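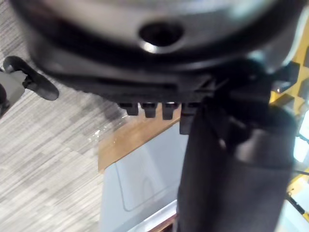 Dark grey and black plastic, close up.

Stukadville Residents' Forum > Waste and Recycling > Black plastics at the transfer station

transfer_desk
Members are advised that, from December, rigid black and dark grey plastics will no longer be accepted in the yellow-lid bins. Such items should be taken to Bay 7 at the Sarmiento Road transfer station during normal opening hours. The change applies to food trays, plant pots and the outer casings of household goods. It does not apply to clear or light-coloured containers, which remain acceptable at the kerbside.

The sorting line operated by Pesance identifies plastics by reflected infrared light. Items coloured with carbon black absorb most of that light and are generally sent to landfill with the residue. Questions may be posted in this thread.

kerbside_kel
Thank you for the notice. May I ask whether plant pots must be washed? The previous notice said "empty", while the sign at the gate says "clean and dry".

transfer_desk
The sign at the gate is correct. Soil should be knocked out and the pot rinsed. Labels may be left on.

northside_ratepayer
I wish to record my objection. The residents of the northern localities are 3 kilometres beyond the bus terminus, and a proportion of them do not drive. A service that was collected from the door is being replaced by one that requires a vehicle. I do not regard that as an equivalent service, and I would expect it to be reflected in the waste charge.

W_Harbour
With respect to the previous member, the service was never what it appeared to be. If the trays were going to landfill in any case, collecting them in a recycling bin was of no benefit and added to the sorting cost. I would prefer to be told plainly.

northside_ratepayer
I accept the point about the trays. My objection concerns the absence of any alternative. The trial conducted last year involved 186 households, and the summary put on display at the library did not state how many of them were without a car.

transfer_desk
The trial summary did not collect that information. The omission has been noted and will be raised at the Wednesday meeting. No change to the waste charge is proposed at this time.

polymer_pedant
A technical observation. Not all black plastic is coloured with carbon black. Detectable black pigments have been available for some years, and a container made with them can be sorted in the ordinary way. A blanket exclusion by colour will divert some perfectly sortable material to Bay 7. Casings are a separate matter again — many are ABS or a blend, and should not be mixed with polypropylene pots whatever their colour.

W_Harbour
Is a householder expected to know the difference?

polymer_pedant
No. The code is often moulded on the inside, but I would not ask the public to dismantle anything to find it. My suggestion is two cages at the bay, one for packaging and pots, the other for casings.

transfer_desk
Two cages will be provided. Casings containing a battery, cord or circuit board must go to the e-waste counter instead.

kerbside_kel
Will Stenivum continue to take pots at its nursery? It has a return rack beside the entrance.

transfer_desk
The rack is managed by the nursery, and members should enquire there directly.

northside_ratepayer
I would ask that the thread remain open until the outcome of the meeting has been posted.

transfer_desk
The thread will remain open.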